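# Stevens releases simulation-first grasp planner for parallel grippers
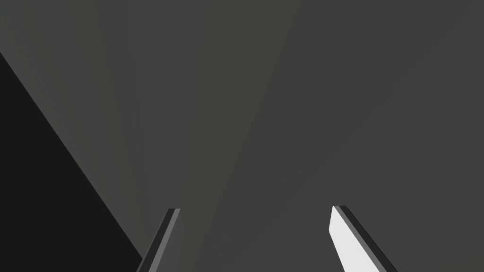
Stevens Communications Office

The robotics software group at Stevens has released the first public version of Skuler, a grasp planning and control package for arms fitted with parallel grippers. The release follows 11 months of internal use and includes the planner, a simulated wrist view, a set of calibration tools and the test suite the group uses to check each change before it reaches hardware.

Skuler was written to shorten the time between a change in planning code and a trustworthy result. Until last year, most changes were tried directly on an arm, and a single round of testing could occupy a work cell for an afternoon. The new package moves the greater part of that work into simulation. A planner change is now run against a fixed set of approach, close and retreat motions, and is scheduled for the lab only if it passes all of them.

The simulated view is rendered from the wrist, looking out past the two fingers. The visual style is deliberately plain, with flat-shaded fingers and a matte grey surface beyond them. The group decided early on that detailed textures would slow the renderer without improving the tests it cared about most, which concern the position of the fingertips and the width of the gap between them. Users who need richer surfaces can supply their own materials through a settings file.

Lighting received more attention. Earlier versions of the perception module located the fingertips by brightness alone and tended to lose a finger when it fell into shade. In the released version, the module fits the known outline of each finger to the edges it finds, so that a strongly lit inner face and a dim one are treated alike. The light direction can be changed between runs, and the test suite includes nine lighting set-ups chosen to make the two fingers look as different from one another as possible.

The control side of the package has been kept small. It accepts a target pose, a finger opening and a closing force limit, and it reports its state 60 times a second. Collision checking takes place in the planner, before any motion is sent. If the planner cannot find a clear path, it returns the reason in plain language along with the joint values at which the search stopped. The group reports that this change alone has reduced the number of support requests from other teams in the building.

Skuler has been tested with Biltier, the scheduling tool already used by several Stevens labs to share arms among projects. Under the combined arrangement, a job that passes its simulated tests overnight is placed in the Biltier queue and is ready for an operator to approve at 9 a.m. Operator approval remains mandatory for every hardware run. Stevens has no plans to remove that step.

The first outside site to adopt the package is the Prirnevness test centre, which began using it in March to compare grasp planners on a common set of tasks. Staff at the centre have contributed a converter for older robot description files, as well as a correction to the way finger width was measured at very small openings. Both are included in the release.

Some limits should be noted. Skuler supports two-finger parallel grippers only. Soft or jointed fingers are not modelled, and contact with cloth, cable and other flexible items is outside the current scope. The simulated surface is rigid, and friction values must be entered by hand. Users are advised to repeat the calibration procedure whenever fingertips are replaced — even with parts of the same type — as small differences in length will affect the planned closing point.

The next version is expected in August. Planned work includes support for a second camera view, faster replanning when a target moves during the approach, and clearer logs for jobs that are stopped by the operator. A short training session will be offered to Stevens staff and visiting researchers before that release, with places for five teams.

The package, its documentation and the full test suite are available through the Stevens software catalogue. Fault reports should be submitted through the catalogue page and should include the version number, the gripper description file and the planner log.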